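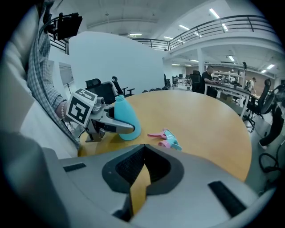 Teaching the two-handed bottle job: how our club does it

4 min read

If you've joined the Gatia student robotics club in the last few weeks, you've probably been handed a pair of grippers and told to go and put a spray bottle together. I wrote these notes in June 2019 after explaining the same thing over and over, and I've been adding bits ever since (sorry about the patchwork!).

Our project is called Druvow. The idea is that people do a small job while holding the grippers, we record how they move, and the recordings are what the arm learns from later on. So your hands matter a lot, even if you've never written a line of code.

What you need

- two hand grippers, each with its marker cube screwed on tight
- a plastic bottle and its spray head, taken apart
- a round table, or any table you can reach across
- one friend to press start and stop

We like the light blue bottle with the pink and teal trigger head. The colours are easy to tell apart when you're going through hours of footage, and the neck is a decent size for beginners.

Step 1. Lay out the parts

Stand the bottle up towards the left of the table and lay the spray head on its side, over to the right of it. Leave a good hand's width of clear table between them. Next go, move both a little. Jaruwan Inthanon, who set up the sessions, is very keen on this and she's right. My first batch had the bottle in exactly the same spot every time and the arm was hopeless the moment we shifted it.

Step 2. Grip the bottle

Come in from the side and close the jaws on the body, below where it starts to narrow. Squeeze until it stops wobbling, then stop squeezing! A thin bottle will dent, and after that it never sits straight. Keep the cube on top of the gripper facing up and out, and don't let your sleeve flop over it. If the tracking loses the cube you've lost the run.

Step 3. Pick up the spray head

This is the fiddly bit. Go for the chunky body of the head, not the trigger, because the trigger moves and you'll chase it round the table. Then lift and turn it in one smooth go until the open end points down. If you drop it, leave the recording running, pick it up and carry on. We keep some of those on purpose.

Step 4. Bring them together

Move the head to the bottle and keep the bottle still. Touch down on the neck, wiggle until it sits flat, then make short turns: twist, let go, come back, twist again. I can do it in 23 seconds on a good day. Wongsuwan, the team from the other building, claim 8, and I'd like to see that in person.

Step 5. Let go and back off

Open both grippers, pull straight back and hold still for a moment before your friend presses stop. Do 20 runs, then have a proper rest, as your wrists will be grumbling by then.

Saving your runs

Name the folder after yourself and the task, and put it on the shared drive before you go home. We're up to 2194 runs, and the ones from January are still a mess if anyone fancies sorting them. Spare bottles are in the Tratunine box, along with the tiny screwdriver for the cubes. Please put the screwdriver back.

Contact the club | © Gatia Student Robotics | Back to top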